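From: Etenesh Endale
To: Gadside District member clubs
Subject: Re: Show dates and the October schedule

Hi all,

Replies to Sugeng's questions are under his message. I have had the same ones from two other clubs, so I am sending this to the whole list.

Sugeng Raju wrote:
> Etenesh, three things from Skesness before we print our flyer.
> 1. Does the district still pay for the ribbons, or is that on the
> host club now?
> 2. Ramesh Bhatt told me the entry limit went from 30 per class to
> no limit at all. Is that right? Our hall won't take it.
> 3. Who do we send the judge request to? The address on the old form
> bounces.
> Also, Funville has the same weekend we do. Can one of us move?

Ribbons: the district pays for first through third in every class. Host clubs pay for Best in Show and anything they add on their own. Order through Renu Shukla and give her at least a month. She has 400 plain ones left over from spring, so if you don't mind last year's design you can have those for the cost of mailing.

Entry limit: Ramesh is half right. The district dropped its limit, but a host club can set its own as long as the number is printed in the schedule. If you want to stay at 30, put it on the flyer and on the entry form. Last year one club had it on the flyer only, and we spent most of a morning sorting out who had read what.

Judge requests: send them to Dong-geon Choo. He took over the judges list in the summer. He needs the name of the hall, your start time, and the number of classes. He doesn't need the full schedule yet.

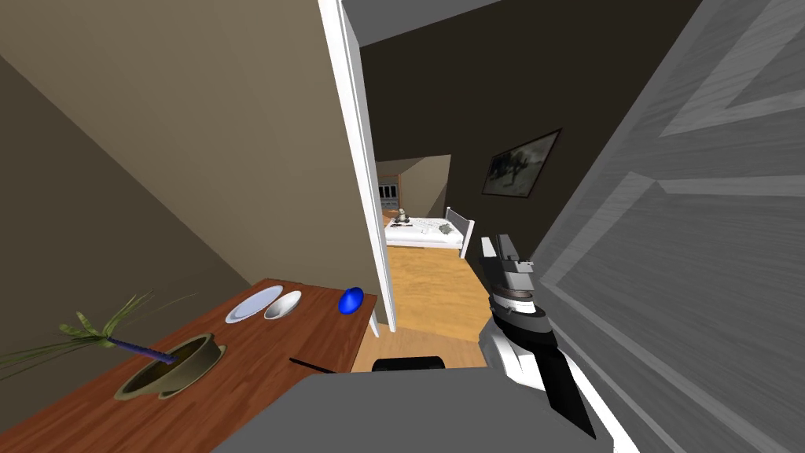
Potted plant on a wooden table, bedroom through the doorway.

The weekend clash: I talked to Funville and they can't move. Their hall is booked and paid for. Skesness could go 2 weeks later, which would also put you clear of the Tyagi Cup entries. If you'd still like to keep your date, it's allowed, but you would be sharing judges and a lot of the same exhibitors. Let me know which way you decide and I'll fix the calendar on the website.

One more item for everybody. Any show expecting more than 200 visitors has to send me a copy of the hall's insurance paper before the schedule goes out. A scan or a phone picture is fine as long as I can read the policy dates. I have it from Funville and from no other club so far.

If your club has a new secretary or a new mailing address, please reply to me only and not to the list — the last round of address changes filled up a lot of inboxes.

Thanks,
Etenesh
Show secretary, Gadside District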